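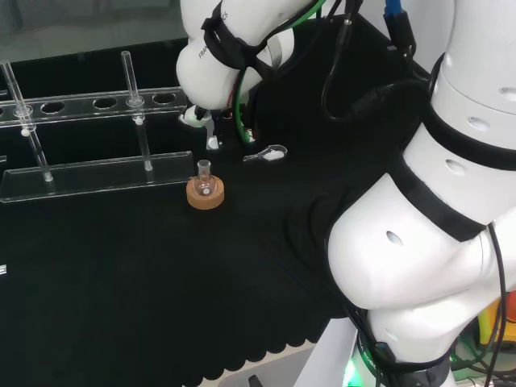 **Kinder abre inscrições para a oficina de encadernação**

20 de fevereiro de 2026 — A associação cultural Kinder abriu as inscrições para a sua nova oficina de encadernação manual. O curso tem 3 módulos e realiza-se na antiga tipografia Rainer, que desde dezembro recebe também a biblioteca de bairro.

As aulas são dadas por Burgi Sutter, encadernadora de profissão, que trabalhou muitos anos no ateliê Drena. No primeiro módulo aprende-se a dobrar e a coser os cadernos. O segundo é dedicado às capas de tecido, e o último ao restauro de livros com a lombada danificada.

«Cada pessoa pode trazer um livro de casa, mas peço que não seja um livro de muito valor», explica Sutter.

A inscrição custa 110 euros e inclui o papel, a linha e a cola. As agulhas são emprestadas durante as aulas. Os sócios da biblioteca pagam o mesmo preço, mas podem pagar em duas vezes.

No ano passado, a associação recebeu 234 pedidos para todos os seus cursos, e a encadernação foi o mais procurado — depois dela ficou a cerâmica. As inscrições fazem-se na receção, no horário da biblioteca.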